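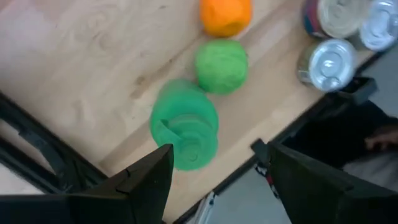 The furniture workshop at Bilum has supplied tables to schools, libraries and day centres for nine years, and its lead maker maintains that a table should be judged by what is left standing on it. "People come to us and ask how to keep the surface perfect," the maker said when we met at the workshop one morning in December. "I ask them what they had for lunch on it." A pale wooden top with a brown knot and a wandering grain, holding a green plastic cup and a few metal cans, is in the maker's view a table doing its proper work. "The knot will be there long after the cup has been put away. We do not fill knots of that kind unless the customer insists."

The workshop produces 164 tables a year, most of them for shared rooms. Orders are taken through the Cheng office, which also arranges delivery and the collection of older pieces for repair. According to the maker, repairs now account for a large part of the winter programme. "A top that has been in a dining room for some years comes back with rings, scratches and a great deal of polish. The polish is usually the harder thing to remove."

Asked about daily care, the maker was brief. Crumbs should be brushed off before any cloth is used, and the cloth should be wrung out well. Spilt juice should be wiped along the grain. The workshop recommends a light coat of oil every 3 months in the first year and less often thereafter. "Nobody needs a cupboard full of products. A tin of 500 millilitres will last a household a very long time."

The maker spoke with particular warmth of the Grilter reading room, where the first large order was placed and where the original tables are still in use. Members there may eat at the long table by the door, an arrangement which the workshop supported from the beginning.

Enquiries about repairs should be addressed to the Cheng office. Tables awaiting collection should be left dry and unwrapped.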